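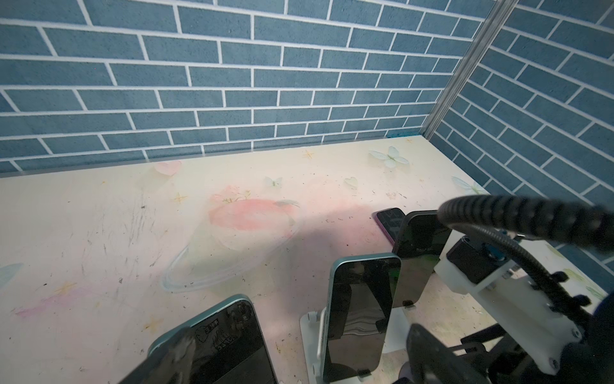

Review: Novlow phone-handling demo, Cosville open day
Posted July 2018

Skirerwood opened its Cosville shop to visitors for one day and I went mainly to look at the Novlow, the small arm they sell to phone repair counters and trade-in desks. We have a trade-in desk. We handle enough phones that someone spends most of a shift moving them from one place to another, so I had a reason to be there.

The setup

The arm works inside a small enclosure with blue brick-pattern walls and an aluminum post in the corner. The tabletop is pale and printed with a planet, butterflies, hearts and stars. It was also pretty dirty, with scuffs and dark specks all over it. I would rather see a worn table at a demo than a new one, but a wipe wouldn't have hurt. The phones had their screens off. One with a mint-teal frame was upright in a white plastic stand, a black one stood behind it, and a purple one was lying flat farther back.

The demo

Ye-rin Lim ran it. She had the arm pick phones up, put them in stands and lay them down again. A session was 16 moves and took 8 minutes, which is slower than a person. Two moves failed in the session I watched. Both times the fingers closed too high and the phone slid out. She restarted it by hand and carried on without making excuses.

I asked about cases and got a straight answer: thin ones are fine, wallet cases are not supported.

What I liked

The gripper is gentle. I let them use my own phone and found no marks on it afterward. The white bracket on the arm is held on with ordinary screws, so I could see our own people swapping it.

What I didn't like

The black hose that loops over the work area is thick, and I kept watching it to see if it would catch a phone. It didn't while I was there. I'd still want it tied back. The software, called Ji, needs a separate license after the first 100 days. That was on the last page of the handout.

Would I buy it

Not this year. Lim said a faster version is due in January and I'll go back for that one. If you have a night shift with no staff and speed doesn't matter, it's worth a look now.

Score: 53 out of 100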